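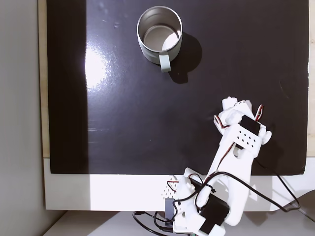
A steel mug on a black board.

Wednesday, June 27, 2018

Naima Alaoui took over the part-time MBA at Ustdale in October, after six years teaching operations management to undergraduates in the same building. She kept her old office on the second floor. The program has 51 students this year, most of them working full time, and classes meet in the evening.

She had not planned on going into administration. "I applied for the director's job because the posting closed on a Friday and I had a free afternoon," she said. "I figured I would get an interview and learn something about how the school makes decisions. Then they called me back."

Before Ustdale she worked in purchasing at Clostetti, a maker of commercial kitchen fittings, where she ran supplier contracts for the northern plants. She still uses one of those contracts in class, with the prices changed. Students get it in week two and have to find the clause that cost the company money.

"It takes most groups two evenings," she said. "The people who work in hospitals find it fastest. I don't know why. They read forms all day, maybe."

The biggest change in her first year has been to the capstone. Students used to write a long individual paper. Now they work in teams with a local employer on a question the employer brings in. Jollico, which packs dry foods, asked one team to look at why new warehouse hires were leaving within their first few months. The team interviewed shift leads and sat in on training.

"They came back and said the schedule was posted too late," Alaoui said. "People with kids couldn't plan. The company had been looking at pay, and pay was part of it, but the schedule was what came up in every conversation."

Soledad Blackwood was on that team. She manages billing for a dental group and will finish the degree next spring. She said the project was harder to fit in than a paper would have been.

"With a paper you can write at midnight," Blackwood said. "You can't call a warehouse at midnight. Well, you can, they have a night shift, and we did that once."

Blackwood would like to see the capstone spread over two terms. Alaoui said she has heard that from other students and is looking at it, but the second term would have to replace an elective, and the electives are popular. A decision has to be made before the next catalog is printed.

Admissions are also under review. The program still asks for a test score, though applicants with nine or more years of work experience can request a waiver. Alaoui wants to lower that. She reads every file herself and says the letters from supervisors tell her more than the scores do – as long as the supervisor has written one before.

The Pillai scholarship, which pays $735 a term toward books and fees, will be open to first-year students starting this fall. Until now only second-years could apply. The form is two pages and goes to the program office.

Alaoui will keep teaching one section of operations. She turned down an offer to drop it.

"I'd lose track of what the students are like at eight o'clock at night," she said. "They're tired. You have to plan a class for tired people, and I forget that if I'm only in meetings."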